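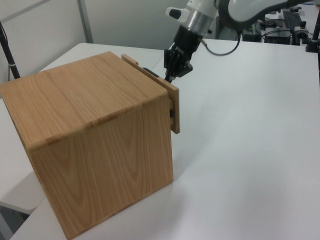 *A pale wood box on a white work table, with its grain showing on the top and front.*

**Call for Participants: Small Storage Furniture Handling Study**
Guvwood Home Furnishings, Product Use Department

Guvwood invites adults who use small wooden storage furniture at home to take part in a study of how such pieces are opened, closed, filled and moved. The study covers compact boxes and cabinets intended for a desk, shelf or bedside table. Its findings will inform the next revision of the Skevent line, including the fit of drawer fronts and lids, the depth of finger openings and the printed instructions supplied with each piece.

We are seeking 100 participants. Sessions will be held throughout November at the Guvwood building on the Bai campus, in the second-floor workroom.

**Purpose of the Study**

Small storage pieces are opened many times a day, often with one hand and often while the user is looking at something else. Complaints received by our service desk concern fronts that are difficult to grip, lids that close harder than expected, and pieces that slide on smooth tabletops when pulled. Written complaints seldom tell us where the hand was placed or how much force was used. The study is intended to record these matters directly, across a wide range of hand sizes, ages and habits.

A second purpose is to compare surface finishes. Participants will be asked which finishes they find easy to hold, which show fingerprints, and which they would be content to wipe down regularly. No knowledge of wood or furniture construction is needed to answer.

**What Participants Will Do**

Each participant attends one session lasting 2 hours, including a break. A member of staff will be present throughout and will read each task aloud before it begins. The tasks are as follows:

- Opening and closing 7 small storage pieces, first with the preferred hand and then with the other.
- Placing ordinary household items, such as keys, envelopes, chargers and sewing supplies, into each piece and taking them out again.
- Moving selected pieces from a table to a shelf at shoulder height and back. This task may be declined.
- Completing a short questionnaire after each piece and a longer one at the end.

Tasks are not timed, and participants are asked to work at the pace they would use at home. There are no correct methods. A participant who cannot open a piece should say so and proceed to the next; that result is of as much interest to the study as any other.

**Eligibility**

Applicants must:

- be 18 years of age or older;
- use at least one box, drawer unit or small cabinet at home on a regular basis;
- be able to read and answer a questionnaire in English, with assistance if required;
- have no known skin reaction to wood, wood oil or furniture wax.

Applicants with reduced grip strength, arthritis, limited reach or the use of one hand are strongly encouraged to apply. Places have been reserved for them in every week of the study. Please indicate on the application any adjustments that would be helpful, including table height, seating and additional rest periods.

Current employees of Guvwood and of its fittings supplier, Vokis, are not eligible. Members of their households are also excluded.

**Schedule**

Sessions are offered on weekday mornings, weekday evenings and Saturday. Saturday places are limited and will be assigned first to applicants who state that they cannot attend during the week. No more than 4 participants will attend a session, each at a separate table.

**Compensation**

Participants will receive a Guvwood store credit at the end of the session, together with reimbursement of local bus fare or parking. A participant who ends a session early will receive the full credit. Light refreshments are provided during the break.

**Records and Privacy**

Sessions will be recorded on video. The recordings show the participant's hands and forearms and the surface of the table. Questionnaires are stored under a number, and names are kept in a separate file for the sole purpose of scheduling and payment. Recordings will not be used in advertising. A participant may withdraw at any time before the final report is prepared, in which case the recording and all questionnaires will be destroyed.

A consent form will be sent with the confirmation of each appointment. Please read it in advance and bring any questions to the session, where a paper copy will be provided for signature.

**How to Apply**

Application forms are available at the service counter of any Guvwood store and at the front desk of the Bai campus. Completed forms may be returned to either location, marked for the attention of Chenxi Tang, Study Coordinator. Please list all days and times at which you are available and the type of storage furniture you use most often.

Applicants will be notified by telephone or mail whether or not a place can be offered. Those placed on the waiting list may be contacted at short notice if an appointment becomes free.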